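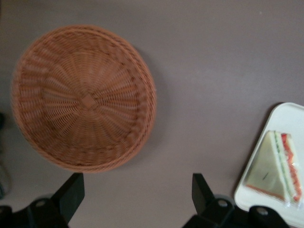 April, bench notes, Dalgleish outlet and Rimimside inflow

Started 7:40. Meter check before leaving the lab: pH two-point with the 7 and 10 buffers, slope acceptable, no adjustment. Conductivity standard is 1413, probe read low on first dip, rinsed twice, second dip within tolerance. Logged the second value and noted the first in the margin of the calibration sheet.

DO cap is due for replacement. It still passes the saturated air check but takes longer to settle than it did last season. Spare cap is in the second drawer, still in foil.

Dalgleish outlet first. Secchi from the shaded side of the dock, three lowerings, recorded the mean. Slight chop, wind out of the west. Profile at one-meter intervals from surface to 9 m. Temperature nearly uniform top to bottom, so no thermocline yet. DO drops a little in the last meter but nothing close to anoxic. Cable mark at 6 m has worn off and I had to count up from 5. Re-taped on shore with yellow tape. If anyone finds an old strip of red tape further down, ignore it, that one is from the previous cable.

Grab samples at the surface and at 8 m for total P, ortho-P and chlorophyll-a. Chl bottle wrapped in foil, on ice. The ortho-P filter clogged partway through the surface sample and I changed it. The filtrate from both filters is combined in bottle 473. Flag this on the submission form.

Rimimside inflow second. Stage read off the staff gauge, then wading transect for velocity. Bottom is softer near the left bank than the sketch in the site folder shows. Moved the transect upstream to firmer gravel and marked the new line with flagging on both banks. Discharge from this visit should not be compared directly with the March value until someone reworks the cross section.

Specific conductance at the inflow was 1779. High for this site. Rinsed the probe, repeated midstream, same number. Repeated again after checking against the standard back at the truck and the standard read fine, so I am treating it as a real value. Chloride is the obvious suspect given the road melt, but there is no chloride bottle in this kit. Took an extra unpreserved 500 mL and labeled it for chloride, bottle 67. Ulises Herrera to confirm whether Grilville can run it under the existing work order or needs a new one.

Back at the lab 1:15. Chl filtered under low light, filters folded and frozen. TP bottles acidified. Field blank and one duplicate included with the set.

Data entry: the Retent upload rejected the profile because the depth column had a trailing space in the header. Fixed in the CSV, uploaded on second try. The template on the shared drive has the same fault and I have not changed it yet.

To do:
Replace DO cap, recalibrate, note the date on the housing
Add chloride bottles to the inflow kit
New cross section sketch for Rimimside
Order 0.45 filters, one sleeve left
Correct the Retent template header
Waders: left knee seam is seeping, patch before next visit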